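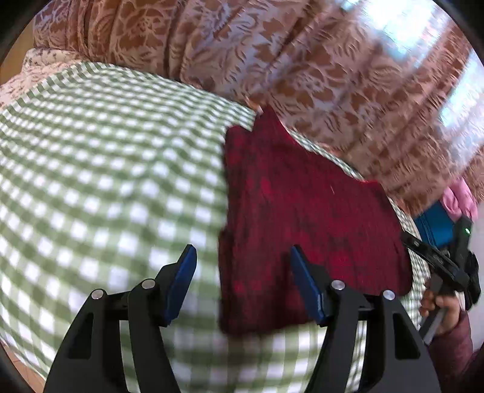 Volturberg Guest House — Linen and Soft Furnishings Inspection
Form L-4, bedrooms and linen room
Date of inspection: 10/14/23
Previous inspection: February
Areas covered: Cloltier Room, Naltley Room, upstairs linen room

Ratings: OK = no action. MONITOR = acceptable now, look again at next inspection. ACTION = repair or remove from use. N/A = not applicable.

Section 1. Bed and table covers

1.1 Covers free of tears, holes and open seams
OK. One pulled thread on the yellow cover in Naltley, trimmed flush.

1.2 Checked covers laid flat, no loose edge on a walking route
MONITOR. The cover in Cloltier hangs longer on the window side than on the door side. It clears the floor but needs to be centered when the bed is made.

1.3 Green-and-white gingham: color and weave
OK. Wrinkles are not a defect under this form. Do not rate a cover down for creasing unless the crease has worn through.

1.4 Dark items kept off light covers until colorfastness is confirmed
ACTION. Dark red pieces are to be tested before they are laid on or washed with the gingham. Method: press a damp white cloth on an inside seam for 4 minutes. Any pink on the white cloth is a fail. Record the result in the linen book, including passes.

1.5 Care labels present and readable
MONITOR. Two pillow covers in the linen room have labels washed blank. Treat as cool wash, no tumble drying, until replaced.

Section 2. Heaters and lamps

2.1 Fabric clearance from portable heaters
ACTION. House rule is 1000 mm in front of the heater. In Naltley the armchair throw was inside that distance. Throw moved to the chest at time of inspection. Mark the heater position on the floor with tape.

2.2 Curtain hems clear of baseboard heaters
OK in Cloltier. N/A in Naltley (no baseboard heater).

2.3 Bedside lamps: shade secure, no cloth draped over shade
OK. Shade ring in Cloltier was loose and has been tightened by hand. Check again if the bulb is changed.

2.4 Extension cords not run under covers, rugs or mattresses
OK.

Section 3. Curtains and hanging fabric

3.1 Rods and brackets firm
MONITOR. Left bracket in Naltley moves slightly when the curtain is drawn. Screw holds but the anchor is tired.

3.2 Cords and tiebacks secured out of reach of small children
ACTION. One cleat missing in Cloltier. Room is not to be let to families until fitted.

3.3 Fabric free of mildew along the window side
OK. Faint water line on the lining in Naltley, unchanged from February.

Section 4. Linen room

4.1 Shelves fixed to wall
OK. Top shelf is at 1850 mm. Heavy blankets do not go on it. Light covers and pillowcases only.

4.2 Gap between stored linen and ceiling light
OK. House rule is 300 mm — the stack of spare covers is close to it and should not get any taller.

4.3 Step stool present, feet intact
ACTION. One rubber foot split. Stool tagged and taken out of use.

4.4 Colors stored separately
MONITOR. Reds and dark blues share a shelf with whites. Dry storage is low risk, but damp items have been put away there before. Move the whites up one shelf.

4.5 Oily or polish-stained cloths kept out of the linen room
OK. Metal bin with lid is in the utility area.

4.6 Detergents closed and labeled
OK. Pavlović stain remover is in its original bottle, cap tight. Keep it upright, the cap weeps when laid on its side.

Open items carried forward

1.4 Colorfastness test on all dark red pieces — before next wash
2.1 Floor tape, Naltley heater — before the room is next let
3.2 Cord cleat, Cloltier — before any family booking
4.3 Replace stool foot or stool — until then use the folding steps from the hall closet

MONITOR items stay on the sheet until rated OK at two inspections in a row. File the completed form behind the February sheet in the linen book.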